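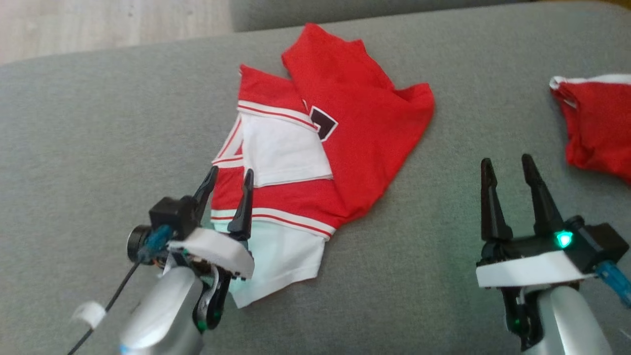
The Sofa Is Where the Laundry Goes

Most homes have a place that was meant for folding clothes, and most clothes get folded somewhere else. Friederike Brandes has a table in her laundry closet in Surnham, put in when the apartment was renovated. It holds detergent and a box of light bulbs. The clothes go to the sofa.

"I carry it in, I drop it, and then I sit down next to it, which is a mistake," she says. "Once you sit down you're watching something, and the pile is still there at bedtime."

Brandes has worked for 13 years at Zerouali, a wash-and-fold laundry in Herkent that takes in household bags, restaurant linen and, from September on, the uniforms of several youth sports clubs. She folds for most of her shift on a waist-high counter under bright lights. At home she folds on upholstery, like her customers do, and over the years she has worked out which shop habits carry over to a soft seat and which are a waste of time.

The trouble with a sofa seat is the surface. A counter is flat and slick, so a shirt can be smoothed with one pass of the hand. Upholstery grips. Woven fabric in particular catches on knits and mesh, and a sleeve that should slide into place drags a fold along with it. The cushions also have a crown, a slight rise toward the middle, so anything laid across the gap between two cushions sags in the gap and comes out crooked.

Her first rule is to work in the center of one cushion and keep the pile on another. If there are three cushions, the far one is for finished stacks. She doesn't set stacks on the backrest or the arm. They slide off, and then they have to be done again.

Her second rule is to stand up, or kneel on the floor. A sofa seat is low, and bending over it from a standing position gets old fast. Kneeling on a carpet puts the seat at about the height of her counter at work.

Sports jerseys come first, because they are the worst thing in the basket and it helps to have them done. The mesh is light and slippery against itself but sticks to the seat. The printed numbers are stiffer than the cloth around them and want to fold where they please. Trim panels and striped bands at the neck and hem are often a different weight from the body, so the garment never lies quite square.

At Zerouali the jerseys go face down. The number and any lettering on the back end up facing the folder, which makes it easy to keep a crease from running through them. Brandes folds each side in toward the middle, with the sleeve laid back flat over the fold, and then brings the hem up in two turns. If the number is wide, she makes the side folds narrower and accepts a wider packet. A crease across a printed number is hard to get out, and an iron set too hot will damage the print for good.

"Parents come in with a nine that looks like a four," she says. "They ironed it. I can't fix that."

She doesn't iron mesh at all. A jersey taken out of the dryer while it is still slightly damp and laid flat for 30 minutes will lose most of its wrinkles. If it has been sitting in a heap since the night before, she shakes it hard by the shoulders, twice, and hangs it in the bathroom while somebody showers.

Red and white together need more care in the wash than on the sofa. Brandes washes red jerseys with white trim in cold water and on their own for the first few washes, and takes them out as soon as the machine stops. Most of the pink hems she sees at the shop come from wet jerseys left in the drum overnight.

Elastic waists are the second problem. A pair of shorts or a gathered skirt comes out of the basket bunched at the top and wide at the bottom, and laying it down first only fixes the bunching in place. It has to be picked up. Brandes takes the waistband at its two ends, one in each hand, and pulls until the gathers open. She holds it there for a moment with the rest hanging, so the weight of the cloth can straighten the body of the garment, and then lowers it onto the seat with the band still stretched.

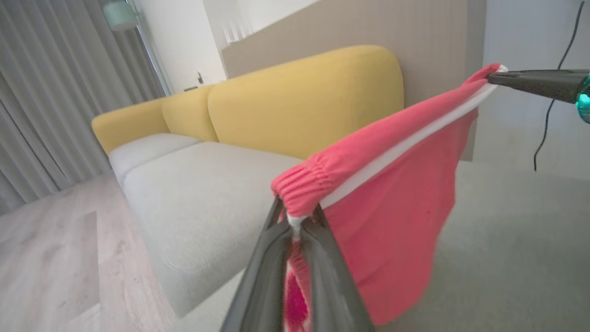 Taking the waistband by both ends opens the gathers and lets the rest of the cloth hang.

After that it is quick. Shorts are folded leg over leg, with the crotch point tucked in so the shape becomes a rectangle. Skirts are folded in thirds the long way. In both cases the waistband goes inside the packet, where the elastic can't push the fold open again. A stack of shorts with the bands on the outside will lean to one side and fall over by the time it reaches the bedroom.

Linings need a check before folding. A band of lining that has rolled out over the top of the waist will leave a ridge if it stays there, and so will a care tag that is standing up. Brandes runs a thumb along the inside edge and pushes both back where they belong.

The furniture itself makes a difference, although few people think about it when they buy. Ha-rang Ok sells sofas at Zuketti, a showroom on the Herkent road, and he has started asking customers what they do on the sofa besides sit. Eating comes up first. Laundry is a close second, and people tend to mention it in a lower voice.

"They'll tell me about the dog before they tell me about the laundry," Ok says.

His advice is fairly simple. A light gray seat shows dark lint but hides the pale fuzz that comes off towels. A dark seat does the reverse. A tight, smooth weave is better for folding than a nubby one. Backs in a strong color, such as the mustard yellow that has sold well at Zuketti lately, take little wear from laundry, so there is no reason to be timid about them. Firm seat cushions beat soft ones. He also suggests pressing a palm into the cushion in the store and sliding it sideways. If the cover moves with the hand, it will move under a shirt too.

Anyone folding on pale upholstery should know that color can come off on it. New red and dark blue clothes that are still damp are the main risk. Ok tells buyers to put down a clean white bath towel or a folded flat sheet if the load isn't fully dry. Brandes uses a cotton tablecloth. It covers the gap between cushions as well, and when she's interrupted she can pick up the whole job by the corners and put it on the bed.

She gets interrupted often. Her two sons play for the same club in different age groups, and during the season there can be 9 jerseys in one load, counting practice shirts and the ones other families have left in the car. The boys are supposed to fold their own. What usually happens is that one of them pulls the shirt he needs out of the middle of the pile and leaves the others on the seat.

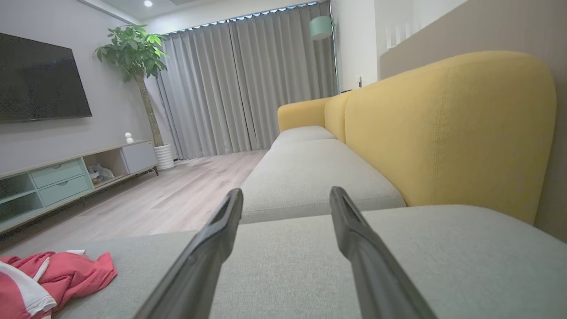

A half-done pile has its own order of work. Brandes starts again with whatever is closest to the front edge of the seat, since that is what will end up on the floor. She turns everything right side out before folding anything. Stopping to turn a sleeve in the middle of a fold costs more time than doing all the sleeves at once. Then she sorts by person and leaves the type of garment for later. At the shop it goes the other way, because the bag belongs to one customer and the shelf is arranged by item. In a house, the last step is walking the stacks to different rooms, and sorting by person saves a trip.

Socks are left for the end and done sitting down. It is the one part of the job she thinks goes well with television. She matches them on the arm of the sofa and puts the singles back in the basket, where they wait for the next load.

Small furniture nearby helps or gets in the way. A low cabinet under the television looks like a good place for finished stacks, and Brandes used hers for a while. Things set down there tended to stay there. She now keeps the top mostly clear and carries each stack out as soon as it is as tall as her hand is long. Ok makes a similar point about open shelves in TV units. They fill up with bags and packaging, and he steers people with children toward drawers when the budget allows.

How long should all of this take? At Zerouali a trained folder does a household bag in less time than it takes to find a parking space on the street outside. On a sofa, with jerseys, shorts and the rest of a family's week, Brandes allows herself one episode of whatever is on, and she starts the episode only after the jerseys are done. She tries to begin before 9 in the evening. Any later and she leaves it in the basket, lid on, and does it in the morning.

The table in the laundry closet is still there. She has thought about taking it out and putting in a rod for hanging shirts, and she measured the space over the summer. The detergent would have to go somewhere else first.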